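Civelberg Town Library > Get Involved > Calls for Participants > Costside Table Talk

Visit | Borrow | Events | Get Involved | Contact

Come and remember with us: storytellers wanted for Costside Table Talk

If you ever worked behind a counter in Costside, or sat in front of one long enough that your coffee went cold, we would love to hear from you. The Civelberg Town Library is putting together a collection of recorded memories about the cafes, lunch counters, bakeries and tea rooms of the Costside neighborhood, and we are looking for 32 people to sit down with us and talk.

The idea grew out of a small display we put up by the front desk last year, when we pinned a few old menus to a board and left a notebook underneath in case anybody wanted to add a line or two. We had to replace the notebook twice. People wrote about first jobs and first dates, about the bus drivers who all took their break at the same corner, about a slice of plum cake that has apparently never been equaled anywhere in the county. Some of those entries ran to four or five pages, and reading them over we felt that a notebook was really too small a place for all of it.

So we are asking for your voice this time. We mean that quite literally – we want to record you telling the story the way you would tell it to a friend, with all the wandering off and coming back that a good story needs.

Who we are looking for

You do not have to have owned a business or been anybody important to the street. We would be very happy to talk with:

- people who cooked, baked, waited tables, washed dishes or kept the books
- regular customers, from any decade you like
- people who delivered the milk, the bread, the ice or the newspapers
- anyone who grew up in an apartment above one of these places (we have heard wonderful things about the smells)
- people who run or work in a Costside cafe right now

That last group matters a great deal to us. It is easy to think of local history as something that stopped when we were young, and we don't want the collection to end up that way. If you started your job in September, you have something to tell us about what people order, where they like to sit and what they talk about while they wait.

You should be 14 or older to take part. Anyone under 18 will need a parent or guardian to sign the permission form and is welcome to bring them along to the conversation. You don't need to live in Costside today, and if you have moved out to Irkitz or farther away we can arrange to talk by telephone.
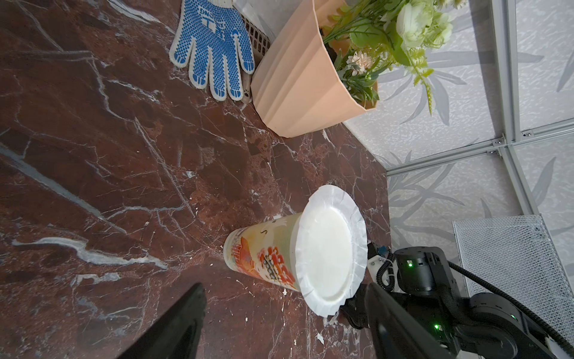 Page last changed in September by the Local History Desk

What taking part involves

We will ask you for one conversation, with one of our interviewers, lasting up to two hours. Most people find the first ten minutes a little stiff and then forget about the recorder altogether. You can stop for a rest whenever you like, and if you would sooner skip a question, just say so and we will go on to the next one.

Conversations take place in the Laur Room on the second floor of the library. There is an elevator, and the restrooms are just across the hall. If getting to the library is hard for you, tell us when you write and we will come to your home, or to another quiet spot that suits you. We do ask for quiet, much as we would love to do the whole thing over breakfast in a busy cafe, as cups and saucers sound remarkably like thunder on a recording.

Please do bring things with you! Menus, order pads, aprons, snapshots, matchbooks, a cup you have held on to, a recipe card with somebody's handwriting on it. We can scan papers and photographs while you wait, and everything goes home with you the same day.

After the conversation we will send you a copy of the recording and a typed version of it. You will have three weeks to read it through and let us know if there is anything you want corrected or taken out. Only after you have signed off will it go into the library's collection, where visitors can listen to it.

A thank-you

We can offer each participant a gift card worth $50, good at the library book sale and at several Costside bakeries, and we will pay your bus fare or parking. It isn't a fortune, but we wanted to offer something, and there will be cookies too.

We would especially like to hear from people who speak a language other than English at home. We have interviewers who work in Spanish, Polish and Portuguese, and will do our best to find someone for other languages if you give us a little notice.

How to put your name forward

Pick up a form at the front desk, or write us a short note and leave it in the box marked Table Talk. Tell us your name, the best way to reach you, which places you remember and more or less when you knew them. A few lines is plenty – save the good parts for the recorder. If you are suggesting a parent or a neighbor, please check with them first.

We will keep taking names until every place is filled, and we will reply to everyone who writes, including those we can't fit in this time around.

Related calls
- Readers wanted for the Saturday story hour
- Help us name the faces: school photographs from Irkitz
- Part-time shelving assistant, Laur Room
- Lend us your garden pictures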